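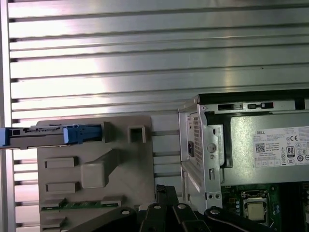 Flinex gripper kit - review after a month on the bench

Verdict first because I know how people read these. Good bit of kit, annoying software, mounting plate could be stiffer. We're keeping it. 8 out of 10 for the hardware, 5 for the app that comes with it.

Right, background. We strip and rebuild office desktops. Small place, two benches, Rhona Halliday runs the shop and I do most of the fiddly stuff. Been wanting to hand the dull jobs to an arm for ages - drive caddies in and out, power supplies lifted, that kind of thing. We already had an arm (secondhand, no complaints) but the hand on it was useless. Two flat jaws. Fine for boxes, hopeless inside a case. So in March we ordered the Flinex kit from Virnero, who do the UK sales.

Price

881 pounds with the wrist camera. You can get it without the camera. Don't. Delivery was included, VAT was not, read the small print as I didn't.

What turns up

One box, decent foam. Fingers already put together, which I wasn't expecting. Wrist plate, camera and its bracket, two cables, bag of screws, a hex key that rounded off on the second screw. Use your own. The printed guide is four sides of A5 and stops just before the bit you need. Full manual is a download and is much better, proper drawings, somebody who has used the thing wrote it.

Fitting

Took me a morning. Would have been an hour if the wrist plate holes had lined up with our arm, but they didn't, so it was off to Rizal Rondonuwu down the road for an adaptor. He turned it round by four o'clock the same day. Check the hole pattern BEFORE you order, Virnero will send you a drawing if you ask.

Cable run is a pain. The camera lead comes out on the side you least want it and there's nothing to clip it to. Cable ties. Leave more slack than you think at the wrist or it'll pull at full turn.

The fingers

Best part by miles. Black, jointed, linkage type, so they fold round a thing instead of just squeezing it. Slim enough to get down the gap between a case and whatever's next to it, and that gap is where our old jaws gave up every time. Grip is gentle by default, you turn it up in the settings. I run it at 2 for drive caddies and 5 for anything metal with weight in it. At 8 it left a mark on a side panel, so I don't go there now.

Blue plastic handles on caddies - fine, picks them up nicely. Bare sheet metal edges - slips a bit. The rubber tips are extra and I think should be in the box. Order them.

Screws it won't do and isn't meant to. You want a driver tool for that, seperate thing altogether.

Working next to an open case

The reason most of you are reading, I expect. Dell desktops mostly, in our case. Lid off, case flat on the bench, drive fixture beside it. The arm comes in low and works between the two.

Reach is OK. Power supply, yes, if you've freed it first by hand. Anything near the processor I've fenced off in the software and I'd tell you to do the same. There is not much room down there and the outer knuckle swings wider than you'd guess when the fingers close. Caught me out on day one. No damage, new pair of underpants.

Fixture plates: Flinex sell their own, we tried one on loan and sent it back. Flexes when the caddy pushes home. We use a Gornden one now, upright, grey plastic, far stiffer. Costs more. Garnet Cloutier does repairs for a couple of schools and he made his own out of scrap ally, says it works just as well, I haven't seen it.

Camera

Sits at the wrist looking down past the fingers. Wide view, you get the fixture and a good chunk of the case in one go. Sharp enough to make out the DELL on a power supply label and the QR code under it. I don't use it for reading codes, we have a handheld scanner for that, but it's a help when you're lining up and want to know which unit you've got.

Shiny stuff is its weak point. Anything brushed or slatted throws back a big pale patch if your light is overhead. Moved our lamp to the side and it got better. Matt tape on the worst bits also helps. There's an exposure slider in the app but it forgets what you set every time you restart, see below.

The app

Oh dear. It's called Baxter for some reason. Windows only. Teaching a move is easy enough - drag the arm where you want it, press save, repeat. Then you try to change one point in the middle and it makes you redo everything after it. Who signed that off.

Forgets exposure. Forgets grip setting if the cable gets knocked. Crashed on me most days in week one, once a week since the update. Emergency stop is solid though, never had it fail, and it's a proper red button on a box and not something you have to find on a screen.

Saved moves are plain text files which I do like. Rhona copies them to the other PC on a stick, job done.

Support

Virnero were good. Spoke to Maxine Tautahi, rang back when she said she would, knew about the cable problem and sent a longer lead free. Flinex themselves took eight days to answer an email and then sent me a link to the manual.

Has it saved time?

Some. It's slower than me on a single machine, no question. Where it wins is a stack of the same model, Monday morning, set it going and get on with something else at the other bench. Mixed batches, forget it, you'll spend longer teaching than doing. If every case through your door is different then keep your money.

Odds and ends

Noise - low whine, you stop hearing it.

Dust gets in the finger joints. Soft brush, end of the day. Don't use an air duster, it just drives it further in.

Spare fingers are sold one at a time. Good.

Warranty is a year and they want the box back if you return it, so keep the box. Ours is under the stairs.

Apolinar Ayala asked in the comments on my last one whether it fits the smaller arms. Virnero say yes with their other plate, I haven't tried it. Will add a bit on the rubber tips once I've had them on for a few weeks, they only came yesterday.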